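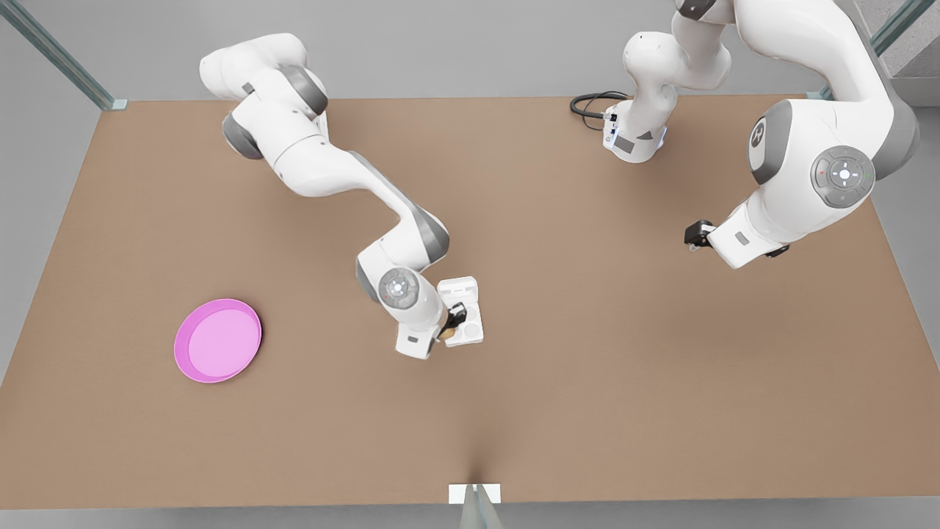
Akua Atinga wrote in after the last issue to say that her upstairs office still loses its connection every time someone in the front room starts a large upload, and that restarting the router fixes it for an hour at most. She asked whether she should buy a second router, buy an extender, or call the provider again. Three other readers sent in some version of the same question, so most of this issue's network column goes to it.

Start with the box you already have. Most small offices run on the combined modem and router that the provider dropped off on installation day, with every setting left as it came. Before spending anything, log in and look at three pages: the wireless settings, the list of connected devices, and the firmware or software version.

To log in, connect a computer to the router with a network cable. You can do it over Wi-Fi, but you will be thrown off as soon as you change a wireless setting. Open a browser and type the router's address into the address bar, not the search box. The address is usually printed on a label on the bottom or back of the unit. If the label is worn off, you can find it from the computer. On Windows, open a command prompt, type ipconfig and look for the line that says Default Gateway. On a Mac, open System Settings, go to Network, click the active connection, then Details, then TCP/IP, and read the line marked Router.

The username and password will be on the same label unless someone has changed them. If someone has changed them and no record was kept, the only way in is a factory reset. Write down your provider's connection details first. Some connections need a username and password of their own, and after a reset the router will not have them.

Channels

Go to the wireless page and check which channel the 2.4 GHz network is using. It should be 1, 6 or 11. Anything in between overlaps with two of those and picks up interference from both. If it is set to Auto, leave it there for now, but write down the channel it picked and check again the next day at a busy time. Trinidad Estrella looks after the network at the Gonodthorpe branch and found hers sitting on channel 6 along with nearly every other network in the building. She set it to 11 by hand and the morning complaints stopped. The afternoon ones did not, and we will come to those.

For the 5 GHz network, channel choice matters less in most buildings. Channel width matters more. If it is set to 160 MHz, try 80. You will give up some top speed on paper and usually get a steadier connection in the farther rooms.

Uploads

The afternoon complaints at Gonodthorpe came down to the backup job, as we suspect they do in Akua's case. Most business connections sold over cable have far less upload speed than download speed. When one computer fills the upload side, everyone else's web pages and calls slow down too, since every request has to go out before an answer can come back. A second router will not help with this, and an extender will make no difference either.

Look for a setting called QoS, Smart Queue or Bandwidth Control. Run a speed test with a cable while the office is quiet, take the upload figure, and enter a number a little below it as the limit. If your router has no such setting, put the limit in the backup program. Trinidad moved her backup to 1 a.m. and capped it as well.

Dead spots

If the signal is weak in one room even when no one is uploading, then placement is the next thing to check. Get the router off the floor and out of the cabinet. Keep it away from the microwave and the back of the filing cabinets. If that is not enough, add a wired access point. It needs a cable run to it, which puts people off, but a repeater placed in a weak spot can only repeat a weak signal.

Sabina Samarakoon priced this for the Chowdary Street office, which covers 1,650 square feet on two floors. The access point was 107 dollars and the cable, clips and two wall plates came to 46. She ran the cable up through the closet herself. The job took one evening, and she turned off the Wi-Fi in the provider's box afterward so that phones would stop clinging to it downstairs.

Device list

Check the connected devices page while you are logged in. Fergus Dow found a printer there that had been moved to storage, still plugged in, and two phones belonging to people who no longer work at the office. Change the Wi-Fi password if you find the same, and set up a guest network for visitors.

Also look at the address range. Many routers hand out 200 addresses or fewer by default. That sounds like plenty, but if you have a lot of visitors and the lease time is set to a week, they can run out. New devices then join the Wi-Fi and get no internet. Shorten the lease time on the guest network to a few hours.

Next issue

Gearóid Ó Gríofa is writing about moving office phones onto the same connection, including what to ask the provider before you give up the old line. Questions for him should reach us before the end of April. Please include the model number of your router and whether you are using the provider's box or your own.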